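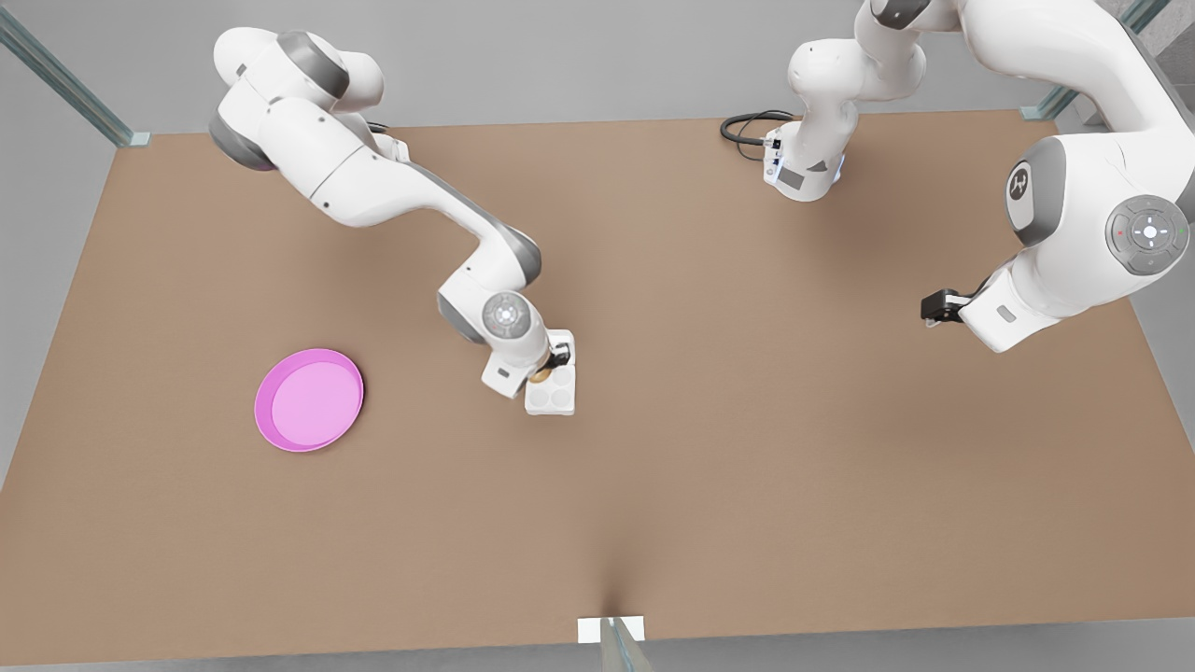

Two white arms over a tan-brown tabletop.

I live out of a carry-on for most of June, so I get picky about packing cubes, and the Drako set from Fluvau is the one I keep going back to (my old ones split at the zipper in Grernurby, socks everywhere!). You get a big cube, a slim one for shirts and a little flat pouch for chargers. The whole set weighs 272 grams, so it won't eat up your baggage allowance.

What I love is the second zipper that squeezes everything down. I can get five days of clothes in the big one, sweater included, and still close my suitcase without sitting on it. The mesh panel on top lets you see what's in there too, so no more digging for pajamas at midnight.

Kourosh Ahmadpour, who runs the shop with me, prefers the slim cube for his camera cables. To each his own!

Colors: slate, moss, brick
Big cube holds: 12 liters
Item number: 455
Wash: cold, by hand, hang to dry

We had 233 sets left as of May 20, 2025, and the moss ones go fast. If you want them as a gift, tick the box at checkout and I'll wrap them in the striped Văduva paper.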